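Keith Pearce has coached the junior paddlers at Bovville for long enough to have seen the club move its start line twice. This season he is moving up to the open squad, and his first job is the downriver race at Quinlan.

"It's a long course and people go out too hard," he said. "We lost time in the last stretch in March. I want them holding back until the bridge."

The squad has cut its gym work and added a second session on the water. Pearce said the change was overdue.

"You can lift all winter and still miss your line in the rapids. I'd take a paddler who reads water well over a strong one."

He expects the main challenge to come from Zuladum, who won the team race last year by 20 seconds. Entries are up to 808, and the club is hoping for 2,000 people on the banks if the weather holds.

Asked whether he misses coaching the juniors, Pearce said he still sees most of them.

"Half of them want to move up with me. I told them to finish school first."

The open race starts at Fetum landing. Boat checks close an hour before. 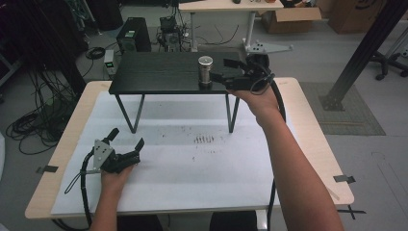
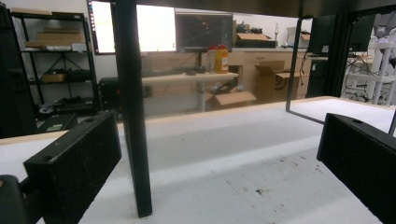 Tabletops, seen on one occasion. 4 May 2007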